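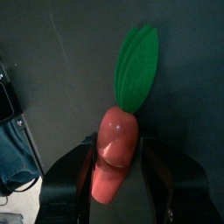
Holetura、家事・店舗作業ロボットの実力を確かめる公開プロジェクト「Plolier」の中間結果を発表
おもちゃの片付けから品出しまで23種類の作業に挑戦、できたこともできなかったこともすべて公開します

生活ロボットの研究開発を行うHoletura(ホレトゥラ)は、家庭と小売店舗の雑用をロボットアームがどこまで担えるかを調べるプロジェクト「Plolier(プロリエ)」について、8月までの中間結果をまとめました。

「ロボットはもう家事ができるのか」というご質問を、私たちは展示会でも採用面接でも本当によくいただきます。これまでは「もう少しです」とお答えしてきましたが、その「もう少し」の中身を具体的にお見せしたい、というのがPlolierの出発点です。今回の試行は441回にのぼりました。うまくいった回だけを選ぶことはせず、落とした回も、つかめずに終わった回も記録に含めています。

■ 取り組んだ作業
対象は家庭の作業と店舗の作業をあわせて23種類です。家庭側では、床やテーブルに散らばったおもちゃを箱に戻す、洗い上がったタオルをたたむ、食器を水切りかごから棚へ移す、といった毎日の用事を選びました。店舗側では、協力先の雑貨店Relaron(レラロン)の売り場担当者に「代わってもらえたら一番うれしい仕事」を挙げていただき、小物の補充、前出し、返品された商品の仕分けなどを加えています。

■ 人の手を借りずに終えられた作業
23種類のうち14種類は、途中で人が手を出すことなく最後まで終えられるようになりました。開発チームが特に喜んでいるのが、おもちゃの片付けです。にんじんのおもちゃを例にとると、本体は丸みがあってつやつやと光り、先にいくほど細くなります。二本の指ではさむには意外に気をつかう形で、力が弱ければすべり、上すぎる位置をつかめば指が逃げてしまいます。頭についた緑のフェルトの葉は、本体とは手ざわりも硬さもまるで違います。現在のソフトウェアは、葉を避けて本体の中ほどを左右からはさむ持ち方を選べるようになり、向きを立てたまま運ぶこともできます。

補充作業では、箱入りの石けんや缶のように形の決まった商品が順調でした。棚の奥行きを見ながら一つずつ並べていく動きは、見ていて飽きません(社内では昼休みに見物人が集まります!)。

■ まだ難しい作業
一方で、布を扱う作業には大きな課題が残っています。タオルは、きれいに広げた状態から始めればたためますが、かごの中で丸まったものを取り出して角を見つける段階でつまずきます。靴下の組み合わせも同様です。透明な袋に入った商品は輪郭をとらえにくく、袋だけをつまんでしまうことがありました。

速さについても率直にお伝えします。片付けも補充も、慣れた人の手にはまだかないません。現時点でお任せしやすいのは、夜のあいだや開店前など、急がなくてよい時間帯の作業だと考えています。

■ 開発責任者 ロスティスラフ・ジンチェンコ(Rostyslav Zinchenko)のコメント
「最初の頃は、おもちゃを一つ持ち上げるたびに拍手が起きていました。今は誰も振り向きません。私はそれがうれしいのです。家事ができるかと聞かれたら、種類によってはできます、と胸を張って言えるようになりました。洗濯物の山については、もう少し時間をください。あれは本当に手ごわい相手です」

■ 店舗検証担当 ケネス・イグナシオ(Kenneth Ignacio)のコメント
「Relaronの皆さんからは、遠慮のない意見をたくさんいただきました。商品の正面が少しでも斜めを向いていると、すぐに直しに来られるのです。おかげで『置けた』の基準がずいぶん厳しくなりました。売り場で喜ばれる並べ方を、これからも一緒に探っていきます」

■ 今後の予定
次の段階では、布製品と袋入り商品に重点を置きます。指先の部品は、素材の異なる2種類を新たに用意し、同じ作業で比べる計画です。また、触覚の計測を手がけるKrishnan(クリシュナン)と共同で、つかんだ物がすべり始める瞬間をとらえる方法の検討を始めました。

試行の記録は、作業ごとに整理したうえでPlolierのページに順次掲載します。研究や授業での利用をご希望の方、ご自宅やお店で「この作業を試してほしい」というご提案をお持ちの方は、同ページの受付フォームからお寄せください。靴下に関するご提案はすでに多数届いており、開発チームが一つずつ目を通しています。

■ 本件に関するお問い合わせ
Holetura 広報担当 Plolier係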